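Kevbridge Handled Craft Caddy

We've been making sewing and craft storage at Genbridge for 11 years now, and the Kevbridge caddy is the one we end up using ourselves! It started as a box for quilting cotton, and then people began writing in to say it was holding yarn, embroidery floss, rubber stamps, watercolor tubes and (our favorite) a full set of cookie cutters.

The body is sized so that standard quilting squares lie flat without curling at the corners. A lift-out tray sits near the top for the small stuff - thimbles, seam rippers, the good scissors you don't let anyone else touch - and underneath there's a deep well for fabric or wool. Glenys Donnelly drew up the tray after years of digging through cookie tins for the right bobbin, and it has room for 30 of them, each in its own slot so the thread ends stay put.
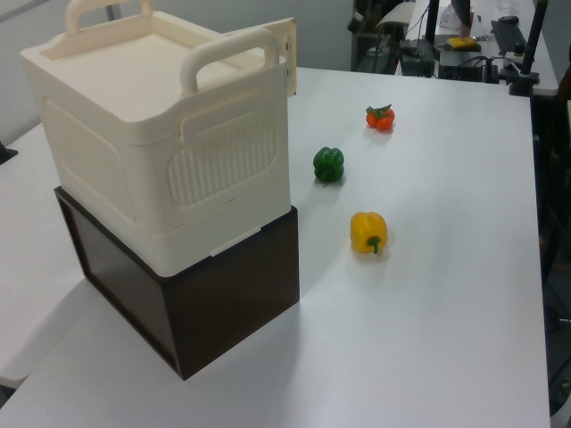 Thread is where most people want to start, so a few words on that. Sort by weight first and by color second. Heavy topstitching thread and fine silk don't like sharing a row, and you'll reach for the wrong one in the evening when the light is poor. The tray has 15 taller slots along one side for full spools, and the Stubbs divider pack (sold separately) splits the deep well into whatever sections you like. The dividers lift straight out again when a big project comes along and you need all that space back.

Yarn people, we love you too! The well takes several good-sized skeins, and with the tray out you can work straight from the box with the yarn feeding up over the rim. Heather Tomoana knitted an entire lap blanket that way and only had to untangle things once, when the cat got involved.

Cleaning is easy. Wipe the caddy with a damp cloth and a little dish soap, dry it well, and keep it out of the dishwasher. If you use it for paint, line the well with an old dish towel first.

We make these in batches of 500 and the next batch is due in September. Spare trays and dividers are in stock now, and they fit every Kevbridge caddy we've made, including the very first ones - so if yours has been going strong all this time, there's no need to replace the whole thing.

In the set: one caddy, one lift-out tray, one sheet of stick-on labels
Sold separately: Stubbs divider pack, spare tray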